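From: R. Timmermans
To: accounts-users list
Date: 8 April 2023
Subject: Re: Transfer between Candex and Zurent, when does the interest start?

Hello all,

I answer below the questions, because there are two different things mixed in this message.

> I moved 978 euros from my Candex current account to the Zurent savings
> account. Candex took it the same evening, but Zurent shows a value date
> two days later. Is this normal? And who keeps the interest for the days
> between?

Yes, it is normal. I had the same with a transfer of 557 euros. The booking date is the day when the bank writes the payment in your statement. The value date is the day from which the interest is counted. They can be the same, but with Zurent they often are not.
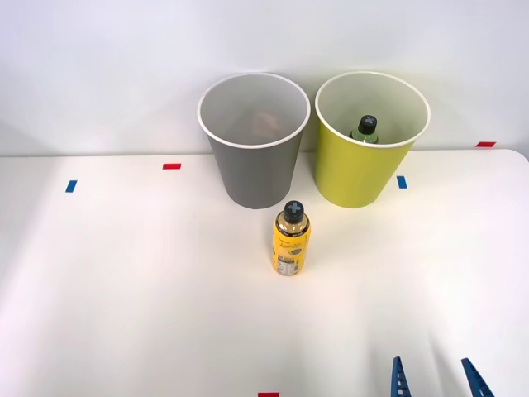
For the days between, you do not receive interest from either side. I asked Zurent by letter and they pointed me to the paragraph on incoming payments in their conditions. With a small amount it is only a few cents, but if you move money every month I think it is good to know.

> Also I see a line "Floton adj." on my statement. Did I pay for something?

No, this is not a fee. Floton is the name of their bonus rate, and the line is the correction when the bonus was calculated on a wrong balance. In my statement it was positive one time and negative one time.
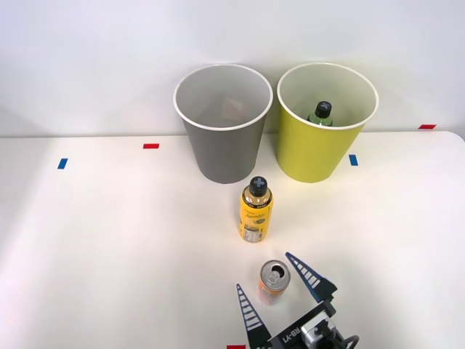
You can ask for the calculation. They sent mine as a table with one row for each day, and I could follow it without help. Please note that the chat on their website cannot do this, you must write through the secure mailbox.

If you want to correct the value date, I would do it in this order:

1. Save the statement from Candex which shows the time of the payment order. The monthly overview does not have the time, so take the detailed one.

2. Write to Zurent with the reference number of the transfer and attach the statement. For me the answer came after 3 working days.

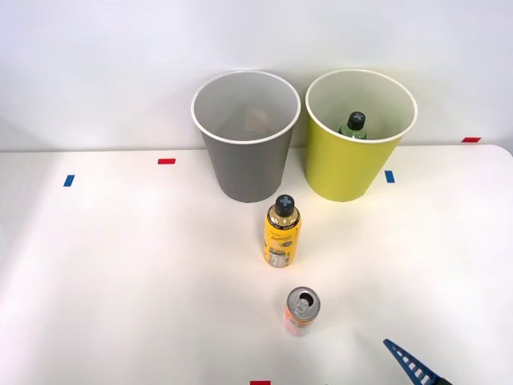

3. Check the next statement in May. If they accepted, the old line stays and a new line is added under it with the difference.

I have not tried this with a joint account - maybe another person on the list knows if both holders must sign.

Regards,
R. Timmermans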